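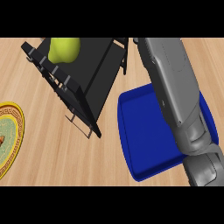 Collet Hand Guide and Remote Teaching Kit

The Collet kit lets one person show an arm a job and save it as a task. You can move the arm by hand or drive it from the Nunora handset. Both methods write to the same task file, so you can start with one and finish with the other.

Practice in simulation

The kit comes with a tabletop practice set: a black rack, a blue tray, a patterned plate and a few food items on a wooden table. The usual first exercise is to lift the green item off the rack and set it down in the tray. Drive the simulated arm with the same handset you will use on the real one. Task files open in either.

Teaching by hand

Hold the guide ring at the wrist and press the grey button. The joints go slack while the button is down and lock when you let go. Tap the button twice to mark a point, or hold it for a continuous path. The guide ring adds 85 mm to the length of the wrist, so allow for this near shelves and racks.

Teaching by remote control

The handset moves the gripper in the direction you move your hand. Slow mode cuts travel to one fifth and is best kept for the last part of a reach. Cable length is 5 m. A wireless handset is not available for this model.

Editing a demonstration

Each recording appears as a strip in Skevano Desk. Trim the ends, delete pauses or re-record one section. We suggest five demonstrations of a simple pick, with the item moved a little each time.

In the box

Guide ring and four bolts
Nunora handset with cable
Wrist adaptor plate
Skevano Desk licence, one seat
Printed quick start sheet

Details

Order code: 1864
Weight of guide ring: 19 g
Fits: Collet arms with the round wrist flange
Training: half-day course at our Doltilbridge workshop, taught by Évan Perrin, booked separately

Spare guide rings and handset cables are listed under Accessories.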